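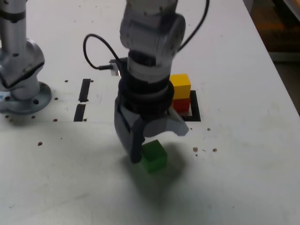 1/ Tolerance stack-up, for people who buy parts and don't draw them

Verna Lindgren
Short thread. I spend most of October answering the same question from purchasing, so I'm writing the answer down once.

2/ A dimension on a drawing is a range. A spacer called out at 25 mm plus or minus 0.1 can arrive at 24.9 or 25.1 and both are good parts. You can't send either one back.

3/ Put four of those spacers end to end. Nominal length is 100 mm. Worst case is 99.6 to 100.4. Every part passed inspection and the assembly can still miss a slot cut to 100.2.

4/ Worst-case stacking means you add all the tolerances straight. It is safe and it is expensive. The more parts in the chain, the tighter each one has to be to hold the same total.

5/ The other common method is root sum square. Square each tolerance, add them, take the square root. Four parts at 0.1 gives 0.2, half the worst-case figure.

6/ RSS assumes the parts vary independently and are centered on nominal. Check the second assumption before you rely on it. A shop running a worn tool will give you a whole batch sitting near one limit.

7/ We had this on the Drorkach housing. 400 spacers from one lot, all in spec, all on the high side. The RSS number said the stack would fit. It did not fit. Jouko Rantala measured 14 of them and the spread between parts was tiny. The offset was the problem.

8/ So ask the supplier for measured data along with the pass/fail sheet. For a lot of 3000 you want the mean and the standard deviation on the critical dimension. Standico sends both if you put it on the order. Fallstead will send both if you call.

9/ Temperature. Drawings assume 20 C unless they say otherwise. Aluminum grows 0.023 mm per meter per degree C. On a 25 mm spacer, ignore it. On a 2 m rail that came in off a cold truck, let it sit overnight and then measure.

10/ Coatings. Hard anodize builds up on the surface and also eats into it. A 50 micron layer adds close to 25 microns per side. State whether the dimension applies before or after coating. If the drawing doesn't say, stop and ask whoever signed it.

11/ Cheapest fix for a bad stack is usually a shorter chain. Machine one long part in place of four short ones, or move the datum so fewer features sit between the two faces you care about. Tightening every tolerance is the last option and the one that gets quoted highest.

12/ Second cheapest: a shim. Designers dislike them. Assembly doesn't mind.

13/ Araceli Escobedo asked about threads and true position. Separate subject, separate thread. Get the linear case right first.

14/ Correction to 8: Fallstead now wants the request in writing, with the lot number.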